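Visit to the Robotics Students' Open Day in Vestcombe

On July 8, 2026 I went to the open day of the technical school in Vestcombe. I wanted to see the second-year class, because my daughter will choose a school next February and robots are the only subject she talks about at dinner. She had a fever that morning, so I went alone with her list of questions.

The class is on the upper floor, in room 322. I had expected noise and metal, but most of the students work first in simulation. They build a kitchen on the computer, put objects on the counter and write the program that moves the arm. Their project has the name Gorkero. In this year's task the gripper must pick up one kitchen object, carry it over the other things and put it down at a given place, and nothing else may be touched.

The teacher, Hajnalka Kiss, let the visitors sit down beside the students and ask what we liked. I sat next to two boys who were working on the spray bottle. They explained to me that the bottle is harder than a cup, as it is tall and its yellow head has an irregular shape. The fingers have to close on the head, and the program must know how far the bottle hangs down below them.
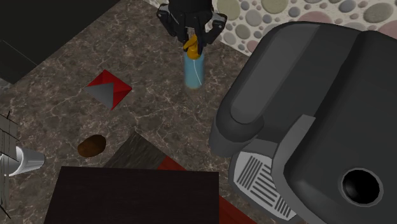 Karabulut, at the next desk, did not agree that the bottle is the hard one. He said the potato had cost him two weeks, and that with a bottle you at least know where the top is. The boys laughed, and after this there was a long discussion about friction, which I could follow only in part.

The school keeps a record of every attempt. Up to the open day the class had made 1,662 of them, and each student must describe his or her own failures in a notebook. I was allowed to read a few pages. They were short and very serious.

In the afternoon there was a small competition against a team from Dadon. The visitors gave points for the presentation, and the teachers for the program. I had to leave for my train before the result.

For parents: the course takes 300 hours in the first year, and no earlier knowledge of programming is asked for. The school lends the computers. From the station it is a short walk uphill, and the entrance for visitors is on the side of the sports field.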